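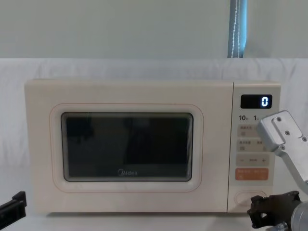 Notas da planilha `cozinhas-de-bordo`, lista de equipamento de cozinha em veleiros e lanchas de charter. Versão de 1 de agosto de 2024. Mantida por Rokeya Thambiah e Theano Raptis.

## O que tem

- 16 barcos, quase todos da frota Halliris
- uma linha por aparelho: fogão, geladeira, forno, micro-ondas
- medidas em mm, potência em W

Barcos a motor ainda incompletos -- faltam as fichas do estaleiro Grinham.
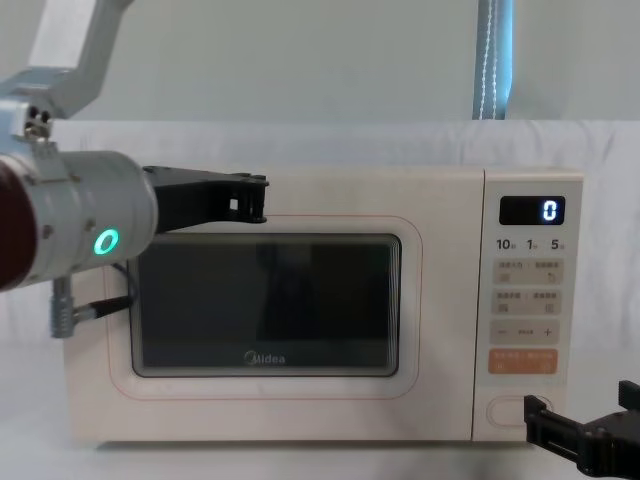 Potência é a nominal, copiada da etiqueta. Quando só havia manual, a coluna `fonte` diz `manual`. Inversor vai em outra aba: 2,000 W na maioria, não mexer no separador, o script lê assim mesmo.

## Colunas

- `barco`: nome curto, sem acento
- `nicho_larg`: vão livre, medido na frente
- `fixacao`: cinta, parafuso ou nada
- `consumo`: em branco se ninguem mediu

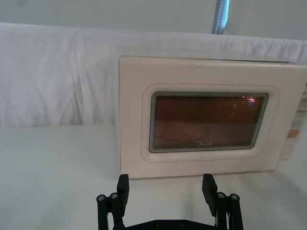

## Problemas conhecidos

- nichos da Trekovis medidos com a porta do armário fechada, refazer
- duas linhas repetidas no barco "Weerasinghe"
- `consumo` mistura W e Ah nas entradas de abril

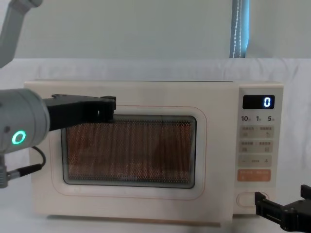 O campo `cor` entrou a pedido da Valentyna Vasylenko, que combina aparelho com armário. Valores livres por enquanto. Creme e branco contam como coisas diferentes: um micro-ondas como o da foto, fosco, com contorno pêssego na porta, entra como `creme`. O contorno vai em `obs`. Painel de comandos à direita = `painel_dir`, conferir antes de preencher pq tem muita linha errada.

## Uso

Livre, com crédito. Correções pro Ruwan Begum, de preferencia uma linha por mensagem.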